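Community Help > Research and Evaluation > Prevention programs

How many people do I need for testing short videos against recruitment, and how to ask about trust?

Posted by cullier_desk

Hello to all. I work in a small youth organization in Baran and this is my first time responsible for an evaluation. We have four short videos in which former members of an armed group speak about why they left. We want to show them to young people between 16 and 24 and learn if the videos are believed, and if they are understood in the way we intended.

Until now we did two things. We had small group meetings in the youth center, and we put an online form after the video on our page. The online form received 135 answers, but only 83 of them are complete. In the group meetings people were very polite. Almost everyone said the video is good and important, and then they were silent. On the form the answers are much harder. Some write that the speaker is paid, or that he is an actor.

My difficulty is that the funder wants one report in April with one conclusion, and I have two sets of answers which do not agree.

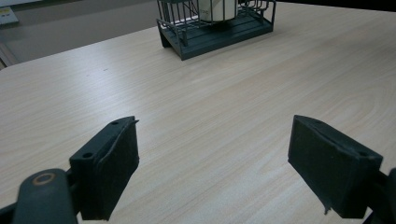

I also do not know what to do with the incomplete forms. Most of them stop at the same place, where we ask "Do you know somebody who has sympathy for such groups?" My colleague says to delete all of them. I feel this is wrong, but I can not explain why in good English or in the language of research.

So I would like to know: can I use both sources in one report, and should I remove this item before we continue in Mullow, where we have the next meetings? We are not a university and we have no ethics board, if this matters.

Thank you for your patience with my writing.

3 replies

mullow_reader

Yes use both. Just say which is which. And delete the incomplete ones, everybody does it.

slow_tabulation

I would not delete them. If most people leave at the same item, this is information about the item, and you should report it. Write how many started, how many finished, and where they stopped. For the items before this place you can still use their answers, if your consent text says that you keep partial forms. Please check this first.

About the two sources: I would not join them into one number. People in a room with your staff are speaking to your staff. People alone with a phone are maybe more free, but you also do not know who they are, and the same person can answer 2 times. Put them in two chapters and then write a short third chapter on where they differ. In my experience a funder accepts this if you tell them before the report arrives.

For the meetings, try to ask "What would your friends say about this man?" and not "Do you believe him?" It is easier to give a bad opinion when it belongs to a friend. Also let them write a few words on paper before anybody speaks.

I would remove the item about knowing somebody. In many places a young person will think that the answer goes to the police, and you can not promise what happens with such an answer if someone asks you for it by law. Having no ethics board makes this more serious. Maybe a university near you can read your plan - we asked one when we did the Ultero interviews, and it took around 16 days to get their comments.

cullier_desk

Thank you, this is very clear. I looked in the consent text and it says only "your completed answers", so I think I can report where people stopped but can not use what they wrote. I will remove the item before Mullow and try the version with the friends.

tea_and_transcripts

Small addition. Who leads the meetings? If it is the same person who runs the football or the homework club, they will be polite to him whatever you ask. We changed to somebody from outside the center and the groups became much louder. It was also harder to take notes, so have a second person for writing.

And do not show all four videos in one evening. By the third one they are only answering to go home.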